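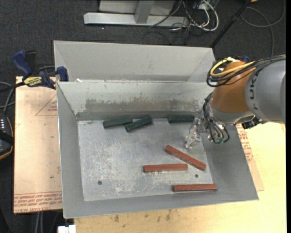
Für Siv Lie ist der Boden der Wanne das eigentliche Problem: Bei glattem Stahlblech lasse sich nach einigen Wochen kaum noch unterscheiden, ob ein Kratzer von einem Baustein oder vom Ausleeren stamme, und wer Abrieb beurteilen wolle, müsse zuerst den Ausgangszustand des Blechs dokumentieren.

Der Einwand betrifft einen Vergleich, den der Werkstoffdienst Puseo am 15. Mai 2020 veröffentlicht hat. Untersucht wurde, wie sich offene Blechwannen mit schrägen Seitenwänden als Sammelbehälter für lackierte Bausteine eignen. Gegenstand sind kleine quaderförmige Klötze in Grün und Rot, wie sie für Sortier- und Zählaufgaben verwendet werden. Die roten sind länger und schmaler ausgeführt als die grünen.

## Aufbau

Die Wannen stammen aus der Reihe Drudusura. Sie bestehen aus grauem Blech, sind nach oben offen und haben einen ebenen, rechteckigen Boden, an den sich geneigte Seitenflächen anschließen. Die Neigung soll verhindern, dass Teile aufrecht an der Wand stehen bleiben. Ein Klotz, der auf die Schräge fällt, soll zum Boden zurückrutschen und dort auf einer seiner Längsseiten zur Ruhe kommen.

Im vorderen Bereich ist der Boden zweifach rund durchbohrt. Die Bohrungen sind klein genug, dass kein Baustein hineingeraten kann. Nach Angaben von Puseo dienen sie der Befestigung auf einer Grundplatte und bleiben bei freier Aufstellung auf einem Tisch ungenutzt.

Geprüft wurde in einem Raum mit Teppichboden. Die Wannen standen auf Holztischen, eine Dämmlage zwischen Blech und Tischplatte war nicht vorgesehen. Mesfin Gidey begründet das im Bericht mit der Vergleichbarkeit: Jede Zwischenlage verändere das Schwingungsverhalten des Bodens und damit auch den Rückprall der Klötze.

## Durchführung

Je Wanne wurden 300 Füllzyklen gefahren. Ein Zyklus umfasst das Einlegen der Bausteine, das Umsortieren nach Farbe und das vollständige Entleeren. Nach jeweils 100 Zyklen wurde der Boden mit einem trockenen Tuch abgewischt und unter Streiflicht begutachtet. Reinigungsmittel kamen nicht zum Einsatz.

Über alle Wannen hinweg wurden 1.634 Ablagepositionen protokolliert. Erfasst wurden der Winkel zur Vorderkante, der Abstand zur nächstgelegenen Wand sowie die Frage, ob der Klotz vollständig auf dem ebenen Boden lag oder mit einem Ende auf die Schräge hinausragte. Die Fallhöhe war auf 7 cm festgelegt.

## Ergebnisse

Die kürzeren grünen Bausteine sammelten sich überwiegend an der Rückwand. Dort lagen sie häufig annähernd parallel zur Kante, einzelne auch schräg. Die längeren roten blieben öfter im mittleren und vorderen Bereich liegen. Bei ihnen trat zudem der Fall häufiger auf, dass ein Ende über die ebene Fläche hinausreichte. Puseo führt das auf die größere Länge im Verhältnis zur Bodentiefe zurück.

Für die Entnahme von oben ist die Lage an der Rückwand ungünstiger. Liegt ein Klotz flach an der Wand an, bleibt auf einer Längsseite kein Platz zum Umfassen. Er muss dann an den Stirnseiten gegriffen oder zuvor ein Stück nach vorn gezogen werden. Der Bericht empfiehlt, die Bausteine beim Einlegen mit einer Klotzbreite Abstand zur Wand abzulegen und Berührungen untereinander zu vermeiden.

Am Boden selbst entstanden unregelmäßige helle Kratzer, deren Dichte örtlich stark schwankte. Eine durchgehende Riefe wurde an keiner Wanne festgestellt. An der inneren Rückwand bildete sich in der unteren Hälfte ein bräunlich-grauer Streifen mit unscharfem Rand. Ob es sich um Lackabrieb der Klötze, um Abrieb der Wandbeschichtung oder um beides handelt, lässt der Bericht offen. Eine Materialanalyse war nicht Teil des Auftrags.

## Kritik am Verfahren

An dieser Stelle setzt Lie an. Die Wannen seien vor Versuchsbeginn zwar gewogen, der Oberflächenzustand sei jedoch nur in Textform festgehalten worden. Damit fehle der Bezug für jede Aussage über die Zunahme der Kratzer. Auch das trockene Abwischen sieht Lie skeptisch. Lose Lackpartikel könnten dabei über das Blech gezogen werden und selbst Spuren erzeugen.

Gidey räumt den ersten Punkt ein. Für eine Wiederholung sei eine Rasteraufnahme des Bodens vor dem ersten Zyklus vorgesehen. Beim Abwischen verweist Gidey auf eine Kontrollwanne, die ohne Bausteine lediglich gewischt worden sei und keine neuen Kratzer gezeigt habe. Lie hält diesen Vergleich für begrenzt aussagekräftig, weil in der Kontrollwanne auch keine Lackpartikel vorhanden gewesen seien.

Unstrittig ist die Bewertung der Form. Kein Klotz blieb auf der Kante zwischen der inneren Rückwand und dem dahinterliegenden, höheren Blechteil liegen. Kleinteile wie Papierschnipsel können sich auf diesem Absatz dagegen halten und werden beim Entleeren nicht zuverlässig mit ausgetragen. Der Bericht rät, den Absatz bei jeder Reinigung gesondert abzuwischen.

## Weiteres Vorgehen

Im August soll eine zweite Reihe folgen, dann mit einer Einlage des Herstellers Ostetti auf der Hälfte der Wannenböden. Die Einlage wird lose aufgelegt und spart die Bohrungen aus. Geprüft werden soll neben dem Abrieb auch, ob sich die Ruhelage der Klötze durch die höhere Reibung verschiebt. Fallhöhe und Zyklenzahl bleiben unverändert.

Die Messprotokolle der ersten Reihe gibt Puseo auf schriftliche Anfrage heraus. Die Tabelle der Ablagepositionen ist nach Farbe getrennt geführt, Winkel sind auf ganze Grad gerundet.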